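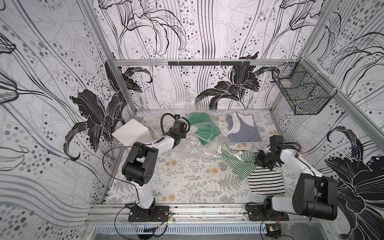
Photograph: Kernov

Packing a suitcase is dull work for people and very hard work for machines. Clothes sag, plastic bags stick to themselves, and neither holds the same shape twice. At Kernov, a small lab outside Collado, Carmela Nieto has spent the past year teaching a pair of robot arms to put folded shirts into a vacuum storage bag.

Her method starts with people. An operator guides both arms through the job while the cameras record, and a learning program is then trained on the recordings. The first version used 127 of them and rarely got beyond opening the bag.

"It could find the bag," Nieto says. "It couldn't tell the top layer from the bottom one, so it grabbed both." 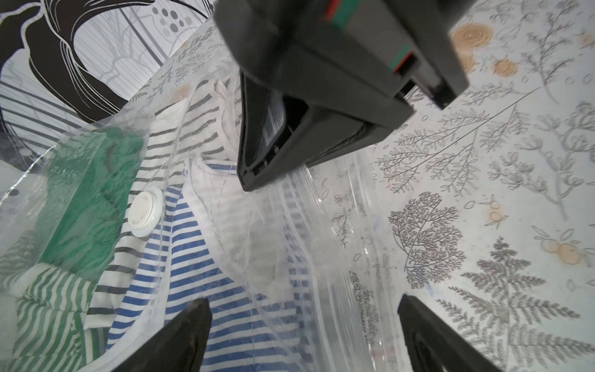 The change that helped most was to cut the job into short stages and let the program go back a stage when a grip failed. Operators also recorded 27 deliberate mistakes, such as a dropped corner or a sleeve caught in the seal, along with the way out of each. Clear plastic still causes trouble. Glare moves as the bag moves, and a crease can look much like an edge.

Patterned walls and cloths are part of the training too. Nieto wants the arms to cope with a busy room, and she swaps the coverings every 2 weeks.

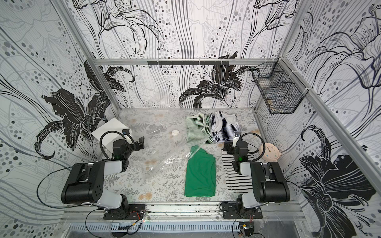
The two-armed cell, with four folded shirts on the table.

A longer trial is planned with Bokberg, a clothing returns firm that wants to see 4,000 attempts before it discusses a pilot. Nieto expects to begin in March, with shirts only. Coats will have to wait for a bigger table.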